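Shared workspace in Nostmont: flat fee or hourly?
Forum: Small Studios and Rentals
Started by estela_o, 2019-10-19

estela_o wrote:
Looking for opinions from people who split a workspace. Our lease on the second floor of the Plundodetti building is up for renewal in March. Rent is $635 a month before utilities and we have six members. Right now everyone pays the same. Two of them want to switch to hourly billing and say they'd pay less that way. I think they would, but I don't see who makes up the difference.

The owner, Bailly, wants a 12-month lease with the whole group named on it. Last time it was just me. Has anyone signed that way?

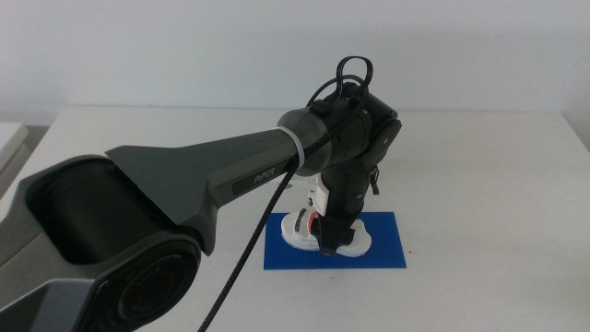

White table with the blue mat down.

Internet is included. Heat isn't, and the windows on the north side are single pane.
— Estela Ojeda

tallowstreet wrote:
We went hourly for a year and I would not do it again. People rushed, skipped cleanup, and argued over whether setup time counted. Rent is fixed. Your income shouldn't swing up and down when the bill doesn't.

kbarnes_upholstery wrote:
Disagree with tallowstreet. Flat fees are fine when everyone uses the room the same amount. I was in a group where one guy was there every night and I came in on my lunch break now and then. Same price for both of us. I left over it, and so did somebody else. If you lose a member you're worse off than with a slightly uneven month.

tallowstreet wrote:
You could have asked for a part-time rate. That's still a flat fee.

kbarnes_upholstery wrote:
I did ask. They said no.

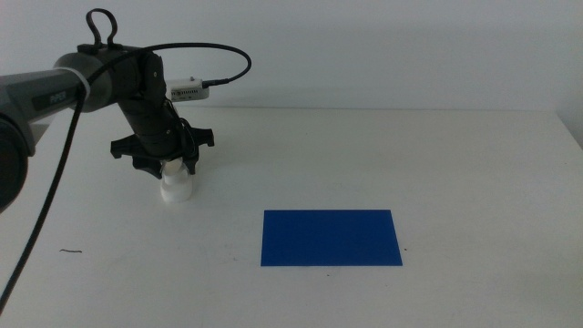
Gilles Bodin
Moderator, Leases and Contracts

Moving this over from General. On the lease question, read the wording before anything else. If it says "jointly and severally," each person who signs can be held to the full rent, so if two people walk out the owner can go after any one of you for all of it. That's common and I wouldn't call it unfair, but everybody should know it before they sign.

On billing, I've seen a split work. Everyone pays an equal base that covers the rent. Utilities get divided by hours used. The casual members save a little and the rent is never short.

Get the members to sign a one-page agreement with each other, separate from the lease. Put in how much notice a person gives before leaving and who keeps the deposit share. The deposit is where most groups fall out.

estela_o wrote:
Thanks, Gilles. It does say jointly and severally, I just checked. I hadn't thought about splitting the utilities out. How do you track the hours? Paper sheet by the door?

Gilles Bodin wrote:
Paper is fine for a group your size. We used Skastasar for bookings, and half the members forgot to close out their time — then somebody had to fix it by hand at the end of the month. The sheet had fewer mistakes.
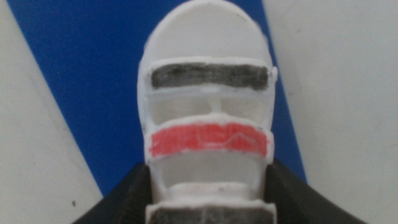
The other thing I'd ask Bailly for is a subletting clause. If a member leaves you want the right to bring in a replacement without waiting on a letter from the owner. Ours took five weeks to answer once, and we covered the gap ourselves. Ask for it in writing now, while they still want your signature.

kbarnes_upholstery wrote:
Base plus usage is what I'd have stayed for.

tallowstreet wrote:
I could live with it if the base covers all of the rent. Still think you'll be chasing people over small amounts on the electric.

estela_o wrote:
Probably. I'm going to bring the base plus utilities idea to the group and ask Bailly about subletting. Does anybody have a copy of a member agreement I could look at? Ours was a couple of emails.

Gilles Bodin wrote:
Sent you one. Change the notice period, it's written for a much bigger place.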